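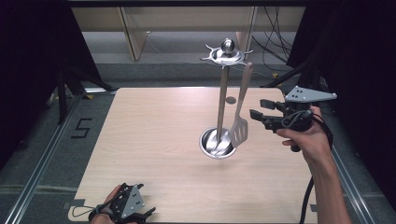

Utensil stand and slotted spatula, a gripper in each hand.

February, half past four. Back at the utensil stand all day. Kerttu had it down for the morning only, but the morning's recordings had a fault in the timing and we did them again after lunch. My wrists are sore and the right strap has left a mark.

The job is to take a spatula and hang it on one of the hooks at the top of the stand. I do this at home every evening without looking. With the grippers on it becomes slow work. The hooks are short and the hole in the handle is small, and when the handle turns even slightly in the jaws the hole is no longer where I think it is. I missed the hook three times in a row before the tea break. Vinzenz said to slow down near the top and I did, and it went better.

He and Oona had their usual argument over lunch. Vinzenz thinks a machine will be doing the whole of the washing-up and putting away in an ordinary kitchen within nine years. Oona says it will do one kitchen, the one it was taught in, and will be lost in the next one. She used to work at the Radano bakery, where they put in an arm to move trays. It moved trays very well. When the trays were changed for a slightly deeper sort, it stood still for 3 weeks and two people did the lifting by hand. I don't think that settles it, but I have thought of it several times since.

Adelino rang from Gurkberg about the shop-floor trial. The Horix people let him watch the sorting bench for a full shift. Out of 800 parts it left 59 for a person to deal with, mostly ones lying on top of each other. He thought that was good. The woman who had to deal with the 59 was less pleased, because she could not go off and do anything else in between. I asked him whether it was quicker than she would be by herself and he said he hadn't asked.

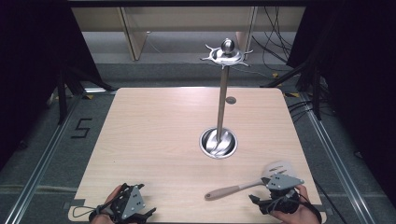
Can a machine put the kitchen tools away yet?
Sometimes, if the tools and the stand are ones it has been trained on and somebody is there to step in when it drops one.

Ziad wants to know if we should move the stand about between goes. I said yes. If it is always in the same spot, all we teach is that spot. Kerttu agrees but wants the plain runs finished first, so moving it will have to wait.

My mother asked on the phone what I do now and I told her I hang up spatulas. She said she would buy a machine for it if it also did the oven. I said the oven was some way off. She has a Grecu vacuum that goes round the flat by itself and gets stuck under the same chair, and she has simply moved the chair into the bedroom.

To do: new strap for the right hand, ask Vinzenz about the timing fault, return Oona's umbrella. Ladle next. The bowl is heavy at one end and I expect it will swing.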